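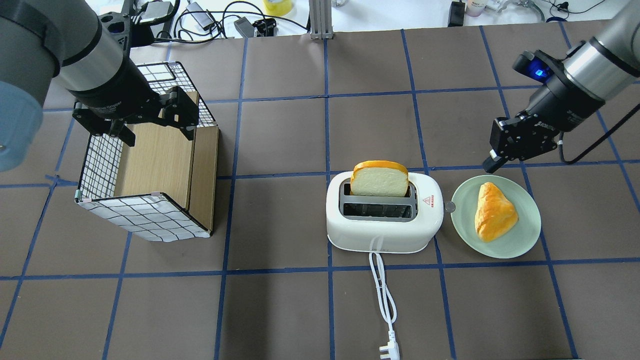
Frerichs Opens Robot Teaching Lab in Hasdale

HASDALE, August 15, 2020 – Frerichs has opened a lab where operators teach two-armed robots kitchen tasks by remote control. The first tasks use a toaster, bread and a plate.

An operator moves both arms through a task while the system records each motion. The team has saved 2353 runs so far, and a new operator needs about 80 to work smoothly.

"We throw out a run if the operator hesitates too long over the slot," said Friederike Stöcker, who leads the lab.

A second site in Trirkutwood is due to open in December.

Press contact: Torben Seidel, Frerichs, Hasdale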